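**Review: the Clistham two-arm cell rules pack (binder, wall cards, floor kit)**

I'm suspicious of anything that sells safety by the binder. Clistham's pack comes as a ring binder, a set of laminated wall cards, a roll of floor tape and a login for "updates," of which I have received none since June. It's aimed at small labs and workshops running two arms on assembly jobs, and the brochure says it will get you "from bare floor to good practice in a day." We spent a good deal longer than a day with it, and I've come out liking parts of it more than I expected to and other parts a lot less.

Our test job was furniture: white plastic chairs with tube legs that plug into sockets, plus some white pipe and fittings to practice grips on. Two arms, black cloth, nothing exotic. Deirdre Mac Mathúna read the rules aloud and I tried to catch them out.

## What's in the binder

It has 70 rules, in four chapters: before power, shared space, held parts, and stopping. The first chapter is the sort of thing you could write yourself over lunch. Clear the floor. Know who has the stop button. Don't reach in to fix a part while the arms are live. Fine, and I won't sneer at it, but I wouldn't pay for it either.

The shared space chapter is where the money went. It deals with the awkward case where both arms have hold of one object, and it makes you name a leading arm and a following arm before you start. If the leader stops, the follower stops with it, and neither lets go until a person says so. I'd never seen that written down so plainly.
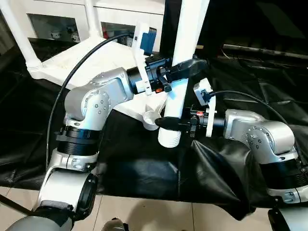

My complaint is that the chapter assumes both arms always know what the other is doing. Rule 31 tells you to "confirm mutual grip" and gives no method. Confirm it how? By force reading, by eye, by asking nicely? I wrote to Clistham and got a reply from Hollis Ruiz-Ortega, who was polite and said the method was left open so the pack would suit different hardware. That may be true. It also leaves the hardest sentence in the book for the customer to write.

The cable rules are better. They want every gripper and camera lead checked through the full reach of the arm, with slack for the worst pose and no loop hanging where a finger can hook it. We ran the check by the book and changed two cable ties afterward.

Then there's the cloth. The binder allows a cloth under the work to protect parts and cut glare, but says it must be "flat and secured at all edges." I have yet to meet a cloth that stays flat under a chair that's being turned over. Beril Ekinci suggested weights at the corners, and then we found a later rule forbidding loose weights inside the reach line. So the pack argues with itself. I'd rather have had one honest rule saying how much wrinkling is acceptable and when to stop and straighten it.
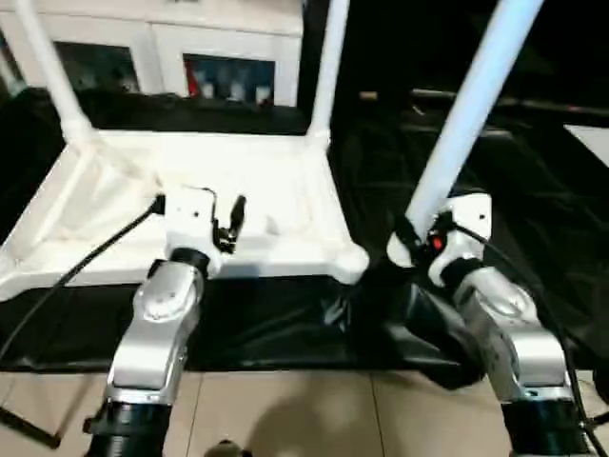

## The wall cards

Good size, readable from across the room, matte so the lights don't bounce. The wording is short. "Which arm leads?" is the one I'd frame. The stop card is weaker – it spends its first two lines on the company name.

One card covers held parts and it changed how we work. It says a part that has been removed, or hasn't been fitted yet, counts as a moving hazard for as long as a gripper has it, even if the arm is parked. We had been treating a parked arm with a tube in it as finished. I don't enjoy being corrected by a laminated card, but there we are.

## The floor kit

Skip it. The tape is ordinary tape with Clistham printed on it. Ours lifted from the tile joints within the week, and the reach line is no use once a corner curls up and becomes something to trip on. The 40-page installation guide has four pages on sticking tape down and none on cleaning the tile first. Selina Hauser replaced ours with the plain stuff from the stores cupboard and it has held.
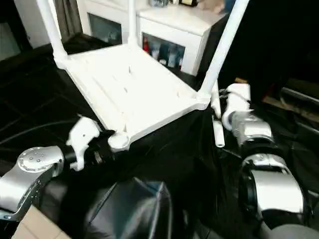
**Does following the pack mean you meet the safety standards that apply to your cell?**

Clistham doesn't claim so, and you shouldn't assume it. The binder is a set of house rules. You still need your own risk assessment for your own arms, grippers and parts, and someone qualified to sign it.

## Price and verdict

The full pack is $1,224, which is steep for paper and tape. The binder and cards can be bought without the floor kit if you ask, though the order page hides it well. I'd take that version, and I'd only take it if you run two arms on the same part. With a single arm, you'd be paying for a chapter you can't use.

What I want from the next edition is a method for rule 31, a cloth rule that has met a cloth, and some sign that the update login does anything. Mine still shows the welcome message.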